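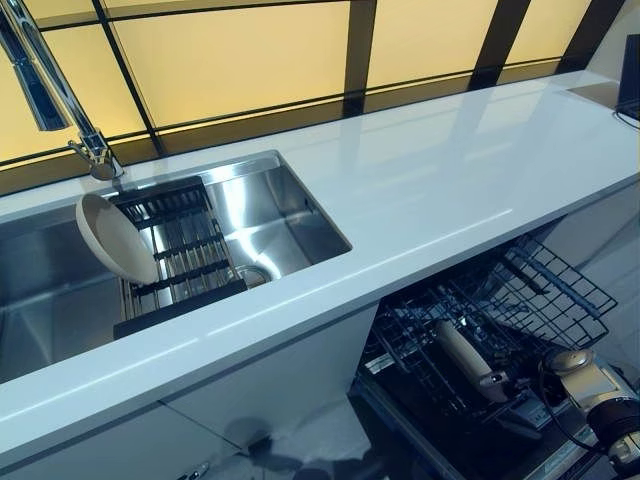
Schale auf dem Abtropfgestell an der Spüle.

Wer den Laden Mitgate betritt, bleibt meistens gleich vorne hängen, bei den Webstoffen und den handgedruckten Karten. Uns ging es genauso! Die Inhaberin führt das Geschäft seit elf Jahren, und sie erzählt davon, als hätte sie gestern aufgemacht. »Ich wollte einen Ort für Sachen, bei denen man die Hand noch merkt«, sagt sie. »Angefangen habe ich mit 3 Regalen und einer geliehenen Kasse.«

Heute liegen hier Filztaschen von Flindus neben Emailschmuck aus der Werkstatt Erraji, dazu Holzspielzeug, Kerzen und im Juni immer eine kleine Schau mit neuen Leuten. 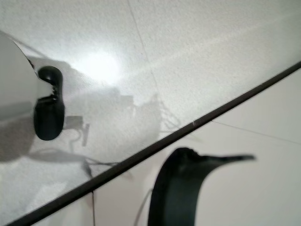
Am liebsten spricht sie über Keramik. Die Becher von Serkov, erzählt sie, seien in manchen Wochen schneller weg, als sie auspacken könne, und gerade die rauen Glasuren kämen gut an. Weiß und fein gesprenkelt mit grauen Punkten, so wie die körnige Fläche auf dem Foto, das ist genau ihre Richtung. »Da fahre ich beim Anfassen immer mit dem Daumen drüber, und die Kundschaft macht es nach.« Bis zu 485 Stücke gehen in einem guten Jahr über den Tresen, allein von dieser einen Töpferei. Wir haben natürlich auch zwei mitgenommen (einen Becher und eine winzige Butterdose, die eigentlich ein Geschenk werden sollte).

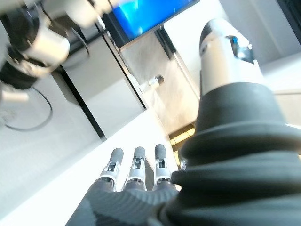

Wie findest du neue Werkstätten?

»Ich fahre auf Märkte und rede mit den Leuten, am liebsten gleich morgens beim Aufbau. Manche schreiben mir auch und schicken ein Probestück, und das steht dann erst einmal ein paar Wochen bei mir in der Küche.«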